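Section 6. Wall Hook and Hanging Bag Station

6.1 Purpose

The station keeps one plastic shopping bag off the carpet, on a white adhesive hook fixed to the wall above the baseboard. It takes no floor space and needs no drilling. Dimensions in this section are for the Homgate hook supplied with the Raruvico storage kit.

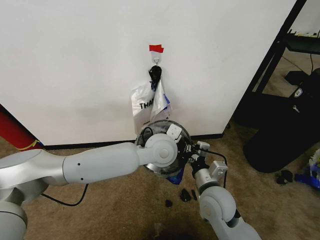
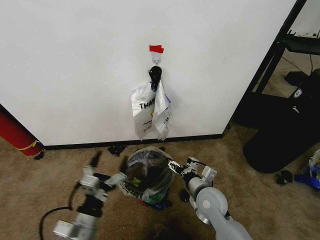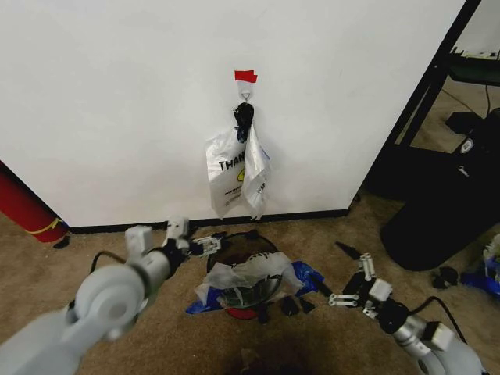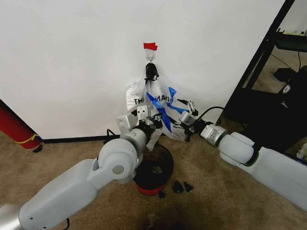 Fig. 6-1 to 6-4. Bag on hook, red tape marker above.

6.2 Fixing the hook

1. Choose a flat section of painted wall. Do not use textured or papered surfaces.

2. Measure 87 cm up from the floor and make a light pencil mark.

3. Wipe the area with a dry cloth. If the wall has been washed, wait until the next morning.

4. Peel the liner from the base plate, set the plate on the mark with the loop pointing down and out, and press firmly for 20 seconds.

5. Stick a short strip of red tape on the wall directly above the hook. The hook is white and is easily missed against a white wall.

6. Leave the hook unloaded overnight.

Note - The tape is a marker only. It must not overlap the base plate or be used to hold it down.

6.3 Hanging the bag

1. Gather both handles at the top of the bag.

2. Wrap the gathered handles with the black tie and knot it. Leave enough slack in the knot to pass over the hook.

3. Loop the knot over the hook and lower the bag until the hook carries the weight.

4. Check that the bottom of the bag clears the floor. If it drags, retie the handles lower down.

CAUTION: The load limit is 403 g, bag included. Do not hang glass, liquids or anything with a sharp edge.

6.4 Bin below the bag

A small round bin may stand on the carpet under the bag. Fit a clear liner and fold the rim outward. Keep the bin low enough to slide out without lifting the bag.

6.5 Removal

Unhook the bag first. Pull the adhesive tab straight down along the wall - never toward you - until the plate comes free. Replacement strips are listed in Section 9 under part 69.

Section revised September, M. Bezerra. Checked by I. Symonenko.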